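Jobs & Calls > Textile Care > Part-time

Folding and sorting assistants wanted, Brernbridge
Posted 8th October
Shared 18 times | 5 comments

Siqueira is a small clothing reuse workshop in Brernbridge. We receive used clothes from homes and from two schools, we check them, fold them and pack them for the shops in Custevcombe. Since September the quantity of clothes has grown a lot, and we are looking for 5 people to join us at the folding tables.

The work is simple to explain, but it asks for patience. You take one piece from the pile, you look at it on both sides, and you decide if it can be sold. If there is a hole or a stain, it goes to the repair shelf with a paper note. If it is good, you fold it in our shop size and put it on the stack for its color. T-shirts are the biggest part of the work. After them come children's trousers, pillow covers and kitchen towels.

We do not ask for experience. In the first days you will fold together with Gemechu Ejigu, who is responsible for the tables, and he will show you our way with the sleeves. Many people fold the sleeves too late and then the corner comes out on the top. It is a small thing, but the shops send such pieces back to us.

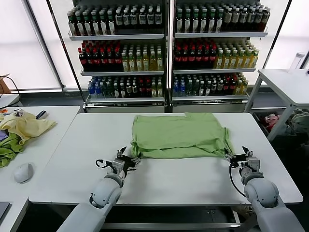 Green T-shirt at the folding table, with pieces in yellow, green and purple on the table to the left.

A shift is three hours, in the morning or in the afternoon, and you can choose which one suits you better. On a usual shift one person finishes around 80 pieces. Please do not be afraid of this number. New colleagues do less in the beginning and we do not hurry them. You will stand for most of the time, but there are high stools for those who prefer to sit.

What we would like from you:
- you are 18 years old or older
- you can come at least two shifts in a week
- you can lift a full bag of clothes, with help if it is needed
- you see colors well, or you tell us if you do not, so we can give you the packing work
- you can speak a little English, Turkish or Portuguese

What we offer is an hourly wage paid every second week, tea and bread in the break, and 50 percent off in the Custevcombe shops. The bus called Edance stops in front of our door, and we pay the ticket for both directions.

Please wear closed shoes and clothes without loose threads or glitter, as these stick to the other fabrics. Long hair should be tied.

To apply, write a few lines about yourself to Birsen Toprak, or leave a letter for her at the workshop entrance. A CV is welcome but not necessary. Tell us which shift you prefer and when you could start. We invite everybody who writes to visit us for one hour and try the folding before they decide.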